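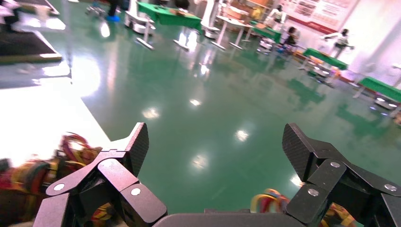 Print this page | E-mail this page

Packing wire harnesses for bench assembly
Speaker notes, Oltmont, 18th December

Slide 1. State scope: harness packing between the Probert store and the bench. Power supply assembly is covered in the Kasance session.

Slide 2. The part. Multicoloured leads, small black connectors. Coil first, then pack. Connectors stay on the outside of the coil.

Slide 3. The box. Cardboard, open top, internal dividers. One bundle per cell. Two bundles in one cell will snag on lifting, and the leads pull at the crimp.

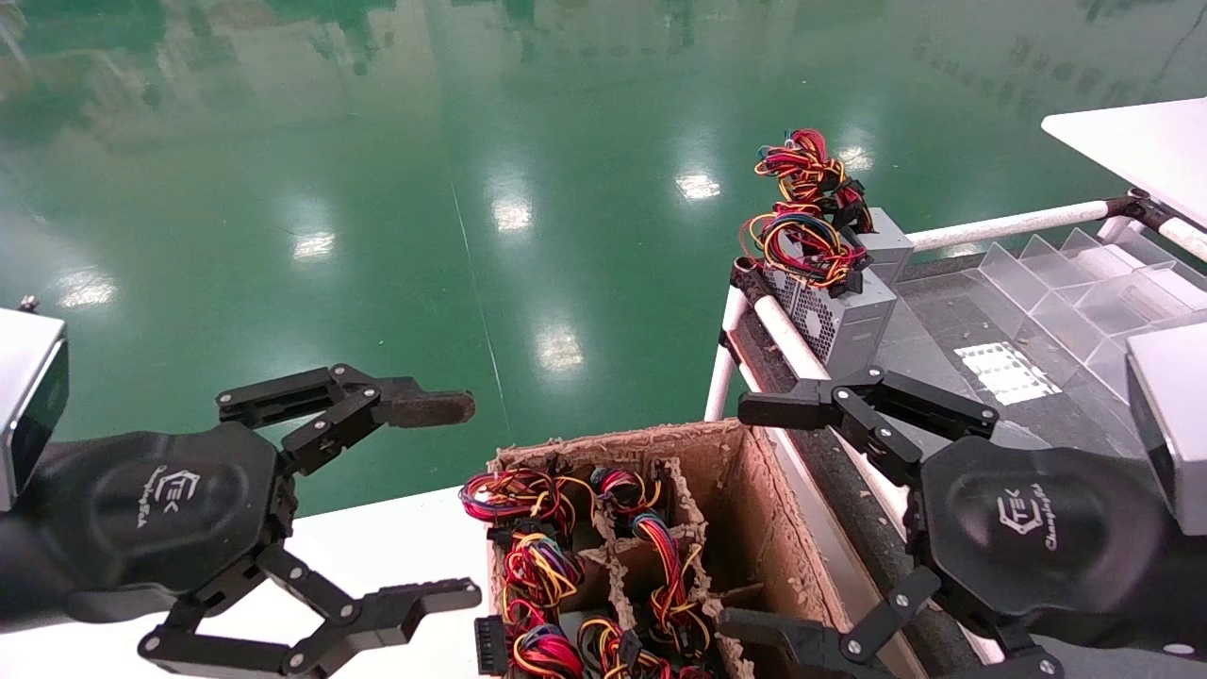

Torn top edges are accepted. Torn dividers are not: scrap the box. Pause for questions on fibre dust.

Slide 4. Results. 453 harnesses over the trial, 19 returned for tangling. Of those, 2 had damaged connectors. Give the Zetovetti figures only if asked, as their coil diameter differs.

Slide 5. Floor. Keep boxes off the green epoxy. Set them down beside the workstation at bench height.

Slide 6. Open points: divider height, label position. Skip if short of time.

Contact us | Copyright Oltmont | Back to top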